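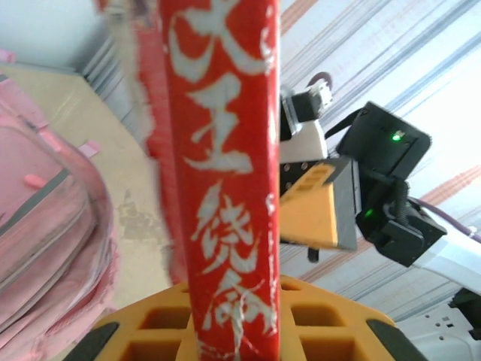 Why does my gripper keep tearing the packaging when the force setting is already low? Most of the time the fingers are still closing after contact, so the low force arrives late and the wrapper gives first.

I spent most of January learning this the expensive way, on a two-arm cell where one arm holds a packet upright and the other comes in from the side to take it. The controller was a Draltix, the log said "grasp successful" every time, and the floor filled up with red scraps. The log has never been asked to sweep.

What you need: the teach pendant, a ruler, a soft pencil, and a stack of packets you don't plan to eat.

Step 1. Stop both arms and lock out the cell. Two arms means two ways to be pinched, and the second one always seems to be behind you. Pausing the program is not a lockout.

Step 2. Look at the torn edge. A ragged strip pulled loose along the side usually means one gripper was moving while the other was still holding. A small hole means a finger corner. Scuffed print means sliding, and you can leave that for last.

Step 3. Check the release order. In my program the holding gripper opened 200 ms after the second arm started to pull away. For that stretch they were having a tug-of-war, and the packet lost. Make the second arm wait until the first one reports open, then move.

Step 4. Check the closing speed. Mine was set to 90 percent by someone in a hurry (me). I dropped it to 53 and the corner holes went away. Your number will differ, so go down in small steps and run a few packets at each.

Step 5. Look over the finger blocks. Molded blocks with open pockets are nice and light, but a chipped rim on a pocket catches film very well. Run the pencil along each rim with the cell still locked out. If it snags, sand the spot or swap the block.

Step 6. Run it slow, with the gate shut, and watch the handover from outside. Keep your bag and your coffee out of reach of the arms while you're at it.

If it still tears, suspect the position sensor. Craig Strachan at Skovside found one that reported "open" while the fingers were half shut – cheap part, long afternoon. Measure the gap with the ruler and compare it with what the pendant claims.

Last updated 30/04/2018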